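Home Diary Bench notes Archive About

April 5, 2024

6 min read

Budget day! I have been looking forward to this one since December, which probably says something about me. I took the big notebook, a pot of coffee and the two quotes down to the bench before anyone else was in, and I had the first page full before the lights in the corridor came on.

The question is still the same one: do we buy a second two-arm cell, or do we spend the money making the one we have less fussy? Gemechu Negash has been on the side of the second cell from the start. I was on the side of less fussy until Tuesday's quote came in lower than I expected, and now I change my mind every hour or so.

So, the two quotes. Minen will sell us the whole thing built up, table and walls and rails and both arms, with mounting plates already aligned. Dewulf will sell us the arms and leave the table to us. Dewulf is cheaper on paper, and I like their paperwork (their spare parts list is a thing of beauty, every screw has its own line). But I remember building our first table. I remember the plates being out by a hair and the two arms disagreeing about where the middle was. Three weeks of that! I wrote "three weeks" next to the Dewulf total and tried to put a price on it, and once I had been fair about my own hours the gap between them got very small.

Then there are the grippers. The current fingers are fine on boxes and cups and anything with a flat side, and I want to keep a set for every arm plus spares. Fingertip pads are the thing we burn through. I had put down 200 for the year in last year's plan and we were out of them well before the end, so this year I wrote 322 and underlined it. Gemechu looked at the number and just said "good."

Cables! I have a whole half page on cables and I could have filled the other half. When we priced the first cell I had cables down as one line, a kind of rounding error. Wrong. Every time an arm turns over to reach something from the other side, the cable has to go somewhere, and where it goes is into a loop, and the loop wants to catch on whatever is nearby. Good flexible cable costs more and I am now completely happy to pay for it. I added longer runs for both arms and a bag of clips. I also added a note to ask Minen where their cable exits the base, because the drawing shows it on one page and leaves it out on the next.

Durnska wrote back about the lighting panels. They want 231 for each panel, delivered, and they will hold that price until the end of the quarter. I had hoped for less, but their panels are nice and even and we get a lot of glare off the front of our table as it is. I put in for three. I might get two. I would be glad of two.

The part of the plan I am most excited about is the objects list. We have been training on the same tired blocks and bottles forever, and the work people ask us about has nothing to do with blocks. They ask about returns. Can the arms sort a crate of returned electronics, pick a thing up, turn it round, let the other side be looked at, put it in the right bin? So for the first time the budget has a proper line for things with hinges and pads and wires hanging off them. Headsets are at the top of that line. A headset is a wonderful object for two arms. It has a stiff part you can grab, soft parts you shouldn't squeeze, a slider, and then a cord that goes wherever it likes and brings its plugs along.

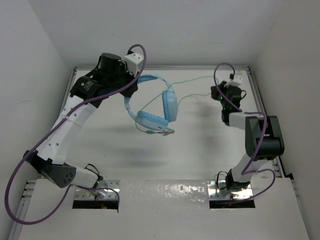

And that is my whole argument for two arms over one, which I have been trying to get into a single sentence for the cover page. One arm can hold a thing up. The second one can deal with whatever is dangling. If we only ever wanted to move boxes I would cross out half this budget and be done by lunch, but cords are what come back in the crates, so cords are what we should be spending on. I want a good mix of them, thick and thin, straight and curly, with every kind of plug I can find at the surplus shop.

Gemechu thinks we should also price the Clustetti planning software, which checks for two arms getting in each other's way before they move. I had it under "maybe" and he has moved it up to "yes, if the panels come in at two." That's fair. The license is yearly, though, and I am wary of yearly things. I'll ask if they do a trial, and if they do I'll run our worst cord jobs through it and see.

Where it stands tonight: Minen for the cell, longer cables, pads, the objects line, panels from Durnska. Dewulf for spares only, if they will sell us spares without the arms. I still have to write to them about that, and to measure the door, which I said I would do today and did not. The built-up cell comes on a pallet and I would very much like it to fit into the room.

I'm going to sleep on the total. It looks big, but it looked big last time too and I don't regret one bit of it.

3 comments

benchmouse
Measure the door AND the elevator. Ours fit the door fine and then lived in the loading bay for a week.

Tilde R.
What are you using for fingertip pads? We go through them at a silly rate on anything rubbery. Would love to know if the softer ones last.

oldrelay
Glad to see cables getting half a page. Ask Minen about strain relief at the wrist too, ours was an extra and it wasn't on the first quote.

Older entry Newer entry Back to top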